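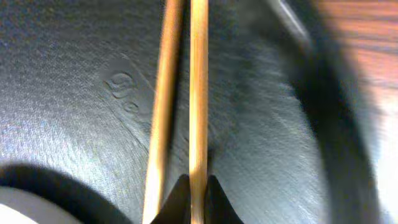

A pair of long chopsticks against a dark grey textured surface.

Search jobs Keyword or location Go

Tableware Sorter and Packer (part-time), Rirnau

Prenus supplies chopsticks and other small tableware to restaurants and canteens. We need one person for the sorting bench, 30 hours a week, starting in October.

Duties: match sticks into pairs by length and colour. Reject any with splits, rough grain or a bend. Pack pairs in sleeves, 500 to a carton, and label each carton. Record rejects on the batch sheet.

Required: good close eyesight, steady hands, basic written English. Bench experience is useful - training is given over the first eight shifts. The work is seated, with some lifting of cartons.

Apply in writing to Raluca Ciobanu, Prenus, Unit 37, Rirnau. State your earliest start date and any shifts you cannot work. Shortlisted applicants will be asked to do a short sorting test at the bench.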